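4.2 Naming the offender and recall of coverage

Local television reports of violent crime were coded for how often the offender was named and how long the offender's face stayed on screen. The sample held 93 reports aired by Idham and Harnico, of which 51 named the offender in the opening sentence. Reports carried by both stations were coded once, using the longer version. Victims were named later and less often, and in nine reports they were not named at all.

Viewers in the recall task watched a block of four reports and were asked, after a filler bulletin on consumer technology, to write down every name they remembered. Offender names were recalled more often than victim names in both station groups. The gap narrowed when the victim was named first. Length of face exposure had no separate effect once naming order was entered in the model. Responses were scored in Flolteo with spelling ignored.
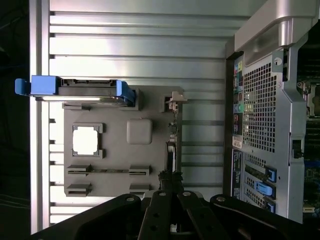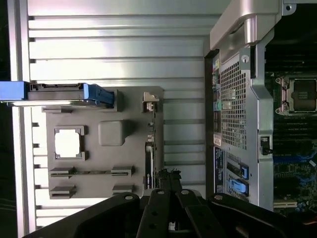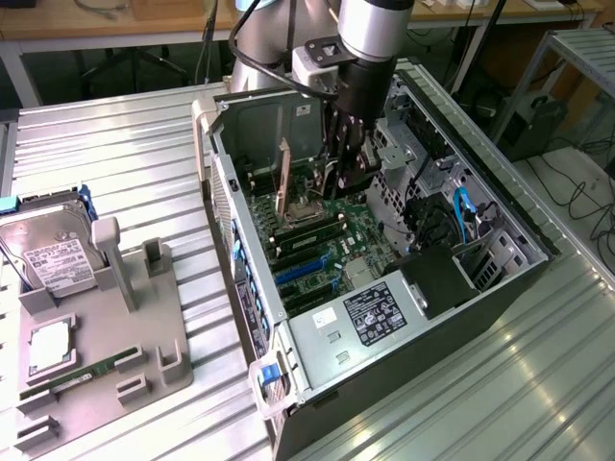
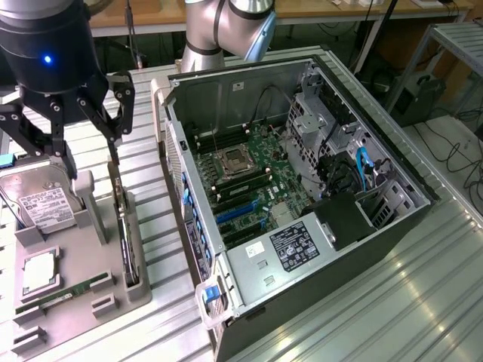 Figure 4. Desktop computer tower and components.

Alun Lloyd objected in written comments that recall should not be read as a measure of fame, and that a viewer may remember a name with disgust and no interest in the person. The recall scores are therefore reported separately from the attitude items, which are taken up in Section 4.3.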